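Prergate grip controller, second version
Reviewed by Wolfram Sauerland

The Prergate controller sits between an arm and a two-finger gripper and decides how hard the fingers close, how long they hold, and what they do when something stops the arm. The first version had one force setting for everything. The new one has 4, saved by name, and a hold timer. I used it for 3 weeks in the Jornville workshop, and it is a better product with one fault that should have kept it off the market until it was fixed.

For the test I used the Makent block puzzle: a red base with slots, a yellow bar, blue and purple blocks that stand on either side of it, and a green arch that spans the bar. The arch is the hard piece. It has to be held square by its top and let down over the bar, and a finger that slips a little will tip it.

Setup took most of a morning. The manual is clear on wiring and poor on everything after that. Force settings are entered in percent with no table to say what a percent means, so I worked up from the bottom until the arch stopped sliding. Once that was done, gripping was steady. The fingers close at an even speed and the controller reports contact without delay.
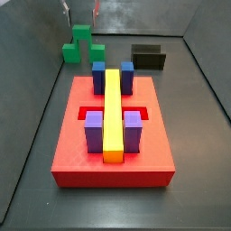
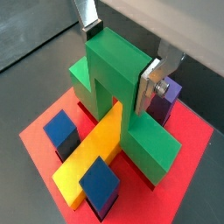 Gripper on the green arch, with the red base below.
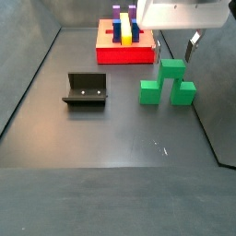

Simiyu Bench Notes, No. 58, page 233

The fault shows up after a protective stop. If the arm stops while the gripper is holding a part, the fingers stay closed, as they should. Press reset, and the controller runs its startup routine, which begins by opening the fingers all the way. There is no warning and no prompt. The first time it happened the arch fell onto the base and knocked a blue block out of its slot. I had one hand near the bin wall, about to clear the fault by hand.

A foam-light part does no harm. A steel part or a blade would. The manual mentions the opening move in the startup section but says nothing about it under stops and resets, where an operator would look.

I repeated the test with the hold timer on and off, and with each saved force setting. The fingers opened on reset every time. Prergate support confirmed the behavior and said a change to the startup routine is planned for December. Until then they suggest moving the arm by hand to a safe height over the floor of the cell before resetting. That puts a person under or beside the gripper at the wrong moment, and I would not do it. Put a tray under the part, step back and close the guard, then reset.

The other complaints are small. The status light is the same green for "ready" and "holding." The cable exits on the side you want against the wall. Saved settings survive a power cut, but the hold timer goes back to its default.

Good grip control at a fair price. Do not buy it for heavy or sharp parts before the startup routine is changed, and if you already have one, tape a note about the reset next to the button.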